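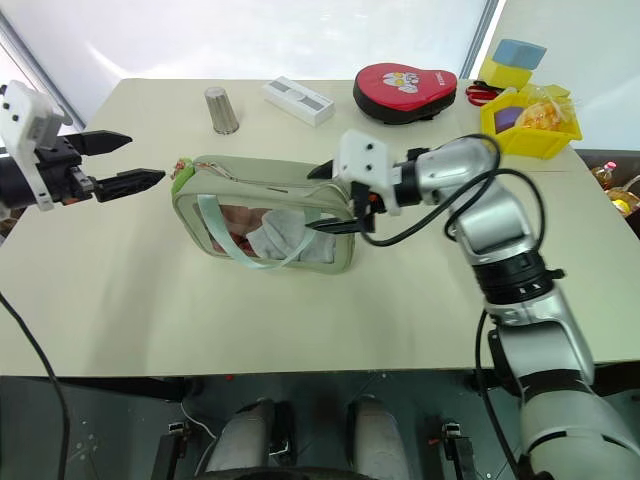 Arturo Negri

Ticket 981 – travel pouch, zip will not close past the right-hand end
Status: open, then closed, then open again
Product: Stinura clear-front pouch, pale green
Opened: 27/08/2019

Reported fault

Zip runs sweetly from the left corner for most of its length and then stops dead. Pulling harder makes it stop dead with more conviction. The pouch is the sage one with the see-through window and the lighter green strap across the front, bought for the Plurkance trip so that we could all see what we had packed without unpacking it. So far we can see a white cloth and something pink, and so can anyone else, as the thing won't shut.

Contents at time of fault: one cloth (white, scrunched up on the right), one pink item on the left. The steel cup and the white box were meant to go in as well. They are still on the table at the back, the cup upside down, and on present form they will be travelling separately.

First attempt

Emptied it, closed it, no trouble at all. Put everything back, jammed. Emptied it again to be sure and it closed again, looking pleased with itself. I wrote "fault is contents" in the log and went to make tea.

Second attempt

Krisztina Barta read the log and asked whether I had folded the cloth. I had not folded the cloth. I had put it in the way one puts a cloth in a bag. She folded it in 3, laid it flat against the back and the zip went another couple of inches before it stuck. Progress, but you can't go through Warkomton station with a pouch that is mostly closed.

Third attempt

Rubbed a pencil along the teeth, as advised by a leaflet that came with a Cattaneo suitcase years ago. Slider moves more freely. Fingers are grey. There is now a grey smear along the inside of the window which was not part of the original complaint and I am not opening a separate ticket for it.

Also tried candle wax. Don't do both. Pencil and wax together make a sort of paste.

Note from K. Barta

Cleaned the paste off with an old toothbrush and washing-up liquid. Let it dry overnight. While I was in there I found a loose thread from the lining at the right-hand end, right where it has been sticking. Each time the bag is full the lining gets pushed up and the thread goes into the slider. Empty bag, lining sits down, no thread, no fault. Snipped it with nail scissors. Closes fully with cloth and pink item in. Marking as fixed. A.N. please do not reopen this to argue about the folding.

Reopened by A. Negri

Not arguing about the folding. Tested with the cup in. Zip closes up to the cup. The cup is wider at one end than the other and whichever end goes in first, the other one wins. Tried it with the cloth stuffed inside the cup to save room, and that did save room, though not in the direction required.

The box I haven't tried. I held it against the front of the window and put it down again.

Outstanding

Cup: going in the rucksack side pocket unless somebody has a smaller cup.
Box: needs a decision. It lies flat, so possibly under the jumpers.
Smear on window: still there if you know where to look. Tried the toothbrush and then vinegar on kitchen roll.
Zip pull: keep hold of the bag by the left corner when closing it, not by the strap. The strap gives, and the whole pouch swings round and hits you on the wrist.

Leaving this open until we're back in March.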